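Home | Modules | Handouts | Timetable | Staff | Contact

We use cookies to remember your settings. Accept | Manage

Handout 3: The memory module fault on the Tarkus cell

The cell at Oltby takes apart used desktop computers. The arm is programmed to remove the memory first, then the cards, then the drives. It completed 163 cycles before the fault.

What happened

On the next cycle the arm closed on a memory module and pulled while one retaining clip was still shut. The force limit should have stopped the move at 13 newtons. It did not trip. The module came out at an angle and the slot cracked. Noémie Hiebert pressed the stop button and wrote up the log.

Cause

The force sensor is zeroed at the start of each shift. That April morning it was zeroed with the gripper resting on a cable bundle, so every later reading was too low. The software accepted the value — there was no check on it.

What to look for

Before any run, find the loose cables and note which of them cross the path of the arm. Cables near the memory and the drive cages are the usual trouble.

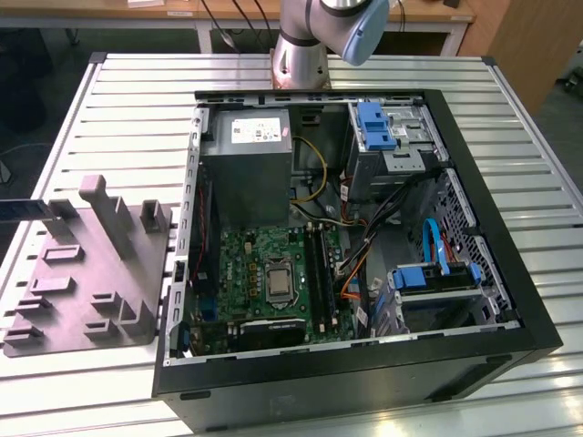 Lâm Hứa thought the handout let the software off too lightly, and said a zero taken under load should be refused outright, whoever is on shift.

For the seminar

Read section 3 of the Gyamfi notes. Write one page on where you would put the check, and what the arm should do when it fails. Bring a paper copy.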